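Hendelholm Episode Recaps, data card

Updated 2025-06-27 by Ruan Adams

Hendelholm is the soap I've been glued to since college, and this is every recap I could pull together in one place! The set has 3,000 short recaps in plain text, one per episode, with the air date, the writer credit and a list of who appears. Igor Mikuš did the character tags and he knows the Michalík family tree better than the Michalíks do.

Spoilers are in a separate folder. Please keep them there, people are still catching up on the Lollia wedding.

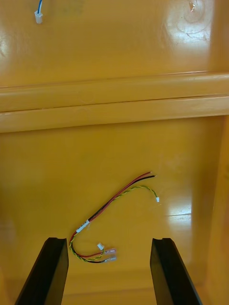
Recaps from the December hiatus are missing, and 48 episodes have a cast list but no recap yet. If you taped any of those, write to us, we'd love to fill them in. The two actors who played Lollia are tagged lollia_a and lollia_b (the recast happens mid-season, so check the date).

Files are UTF-8, tab separated. Load them with Detata or any spreadsheet.

Known problems: season 24 has 2 episodes in the wrong order.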